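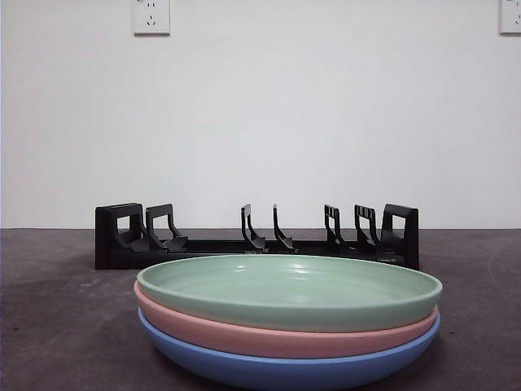 Cliner Low Plate Rack review: four months with the small black one

By Dalal Zein
2022-02-18

I bought this rack in October after the third time I pulled a cereal bowl out of my old two-story drainer and brought a saucepan lid down with it. The old one was a big wire thing from Romix, with a cup shelf and a knife holder and a sort of wing on the side that I never figured out, and it took up so much counter that I was chopping onions on top of the stove. So I went looking for the smallest, dullest plate rack I could find, and the Cliner is pretty much that. It's black plastic, it's long and low, and it holds plates. That's the whole pitch!

It had 1,374 reviews when I ordered, and I read way more of them than a sane person should (I was home with a cold). They split into two camps. One camp loves it and the other camp expected a full dish drainer and got mad. If you're reading this to find out which camp you'd be in, the short version is that it depends on how many dishes you wash by hand in one go. I live with one other person and we have a dishwasher that handles the pots, so the rack gets the breakfast plates, the lunch plates and whatever we grabbed at eleven at night.

What it's like to use

You put it down, you stand plates in it. There was nothing to snap together on mine, though a few people in the reviews mention a version that ships in two halves, so check the listing. The base sits right on the counter with no tray under it, and we'll get to that, believe me.

I mostly use it for our everyday set, the pastel ones, which are shallow and wide with a raised rim all the way around. That shape is kind of annoying for racks in general. A flat dinner plate will go in anything, but these have a bit of a wall to them, and in the old drainer they'd lean on each other until the last one slid out sideways. The thing I've learned with rimmed plates is to face them all the same direction and let them overlap a little instead of trying to get each one perfectly upright.
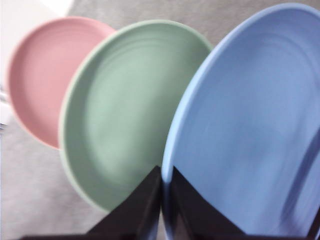 Once I stopped fussing about that, loading got a lot quicker. I go left to right with the wet ones and I take the dry ones from whichever end I started on, which sounds like a system but is really just me being half asleep at 7 a.m. My husband loads from the middle out and it works fine for him too (we've discussed it, we're not going to discuss it again).

Big serving plates are another story. I tried an oval platter that used to be my aunt's and the rack was simply too low to hang on to something that tall. It tipped, slowly, and I caught it. I wouldn't try it a second time. Same for deep soup bowls, which kind of perch on top looking nervous. Saucers are good. Small cutting boards are good. Mugs, no, there's nowhere for them to go, so ours end up upside down on a towel next to the rack.

The no-tray situation

Okay, so, the water. A rack with no tray drips onto whatever it's standing on, and you have to have a plan for that. I had no plan. For the first week I kept finding a long puddle and getting mad at it. Then I did what I should have done on day one and put a folded towel underneath, and when the towel got gross I bought one of those absorbent mats, the Gill one, in the small size. The mat has been great. It does mean that the "footprint" people rave about in the reviews is really the footprint of the rack plus whatever you put under it, so measure for that!

If your rack can live right at the edge of a sink and drip into it, you can ignore this entire section. Mine lives on the side table, which has a speckly gray top and a rounded corner, and I like having it there for putting things away since the cabinet is right behind me. It also means I can shove the rack way over to one side and get most of the table back when I want to roll out dough or do the mail.
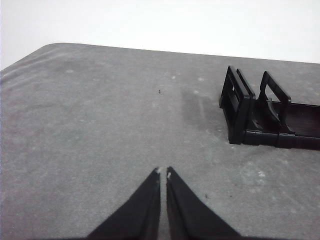
Moving it around

It's light. I can pick it up with one hand and a plate in the other. The flip side is that an empty rack slides if you bump it, so on the bare table I'd sometimes knock it with my hip and it would scoot along with me. With plates in it there's enough weight that it stays where I left it, and the mat helps there as well. I'd have liked something grippy on the underside all the same, and I may stick a few of those clear cabinet bumpers on it if I can ever find the sheet I bought.

Cleaning it

Easier than the wire one by a mile. No rust spots, no little coating bits flaking off at the welds. Black does show hard water, though, and ours is very hard, so after a week there's a chalky bloom along the base. I soak it in the sink with some white vinegar and warm water and then go between the uprights with an old toothbrush. That takes me less time than the kettle does. I haven't put it in the dishwasher. The leaflet said top shelf only and it's too long for our top shelf anyway.

How it compares

My sister has the Traria rack, which is bamboo and folds flat, and we swapped for a weekend so I could try it (she got nothing out of this deal, she has four kids and mine was full after lunch). The Traria is prettier, no contest. It also holds taller plates. But hers has started going dark at the joints, and she has to remember to dry it, and remembering to dry the thing that dries the dishes is where I check out.

The old Romix drainer held three times as much, easily, and if you cook for a crowd or don't own a dishwasher I'd say get something like that and skip this one. I don't miss it. I paid $33 for the Cliner plus shipping, and I do think that's a few dollars too much for a single piece of plastic. Wait for a sale if you aren't currently being attacked by saucepan lids.

One habit I've gotten into since having the smaller rack: I don't use it as storage anymore. With the big drainer the plates basically lived there, and the cabinet was for guests. Now I need the room for the next round, so the dry ones come out and get nested, and then the whole stack goes on the shelf in one trip. These plates nest really well, by the way, which is half the reason I keep buying that shape.

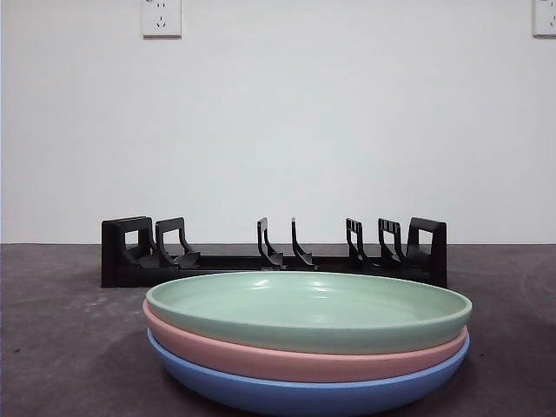

Green on top, then pink, then blue, with the rack right behind.

Would I buy it again?

Yes, for this kitchen. Four stars. I'm taking one off for the sliding and the price, and I'm not taking anything off for the missing tray, since the listing does say so if you scroll down far enough (I didn't).

A couple of people asked me after my last post if it fits in a standard drawer for when company's coming. Not in mine! I tuck it on top of the fridge, and so far it's only fallen off once.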